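Dormir bien en una casa fría

Llevo ya tres inviernos en este país y todavía no me acostumbro a la humedad de las casas. En mi ciudad de origen el frío era seco y se quedaba en la calle. En mi piso de ahora el frío entra conmigo por la puerta y se mete en la cama antes que yo.

El primer año cometí el error de comprar un edredón muy grueso, de la marca Tatness, que me costó 94 euros. Pesaba mucho y a las tres de la madrugada me despertaba con calor. Lo quitaba, y a las cuatro me despertaba con frío. Así pasé todo el mes de enero, con muy mal humor en el trabajo.

Después leí en un foro que es mejor dormir con varias capas finas - una manta de algodón, otra de lana y encima una colcha. Hice la prueba con lo que tenía en el armario y la diferencia fue grande. Cuando tengo calor, retiro solamente una capa y sigo durmiendo. 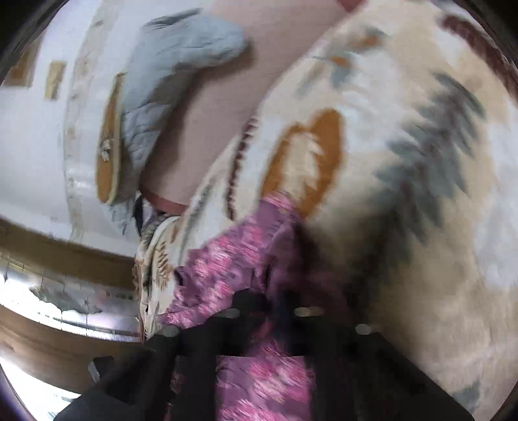

La otra cosa que aprendí es ventilar. Me parecía una locura abrir la ventana en invierno, pero mi vecina de abajo insistió tanto que lo hice por educación. Abro diez minutos a las ocho de la mañana, con la cama sin hacer, y las sábanas ya no tienen aquel olor a sótano.

También compré un deshumidificador pequeño, un Giltimico de segunda mano, por 40 euros. Hace un poco de ruido, como una nevera vieja, por eso lo enciendo por la tarde y lo apago al acostarme. El primer día marcaba una humedad muy alta y me asusté. Ahora suele marcar 46 por ciento y estoy tranquila.

Me falta resolver la ventana del dormitorio, que no cierra bien. Pedí presupuesto para cambiarla y me dijeron 577 euros, así que de momento he puesto una cinta de espuma en el marco. Si alguien conoce una cinta que no se despegue en marzo, por favor, que me lo escriba en los comentarios.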